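**Ticket 583 – Kandora hub drops off the network every evening**

Status: open (again)
Plan: Mernoris Home, router supplied by Mernoris
Hub firmware: 131

Reopening this. It was closed as "resolved by update" and I don't accept that. The hub still goes offline at 7:40 pm, give or take a minute, and comes back when it feels like it. The rooms it covers are the TV room and the dining room.
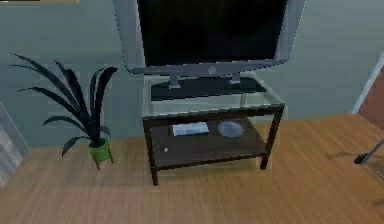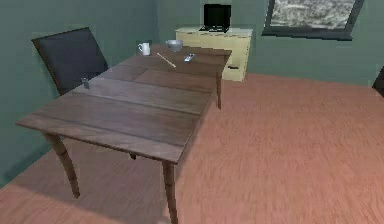

What I have tried so far, so I'm not sent the same list a third time:

- Restarted the hub. Worked until the next evening.
- Restarted the router. Same.
- Factory reset, which wiped all my schedules. Same, plus an hour of typing them back in.
- Moved the hub closer to the router. Support said signal strength was "probably marginal". The app showed full bars before and full bars after.
- Changed the Wi-Fi channel from auto to 6. One good evening, then back to normal.

The last reply blamed interference from a neighbor. Maybe. But a neighbor who interferes at 7:40 pm on the dot, and only with this hub, seems unlikely to me. My laptop stays connected the whole time.

Log from last night:

`19:39:52 lease renew requested`
`19:40:07 no response, retry 1`
`19:40:22 no response, retry 2`
`19:40:37 link down, error 585`

I'm no network engineer, but that reads like an address lease problem. The router's lease page says 900 seconds for the hub and a full day for everything else. I never set that. Did the Banar add-on change it when I installed it in October? The release notes say nothing, though they say very little in general.

**Update, 9:15 pm:** Removed Banar and gave the hub a fixed address. It stayed up through 7:40 tonight. One evening proves nothing – channel 6 managed that too – so please don't close the ticket yet. I'd like an answer on what error 585 means and who set that lease.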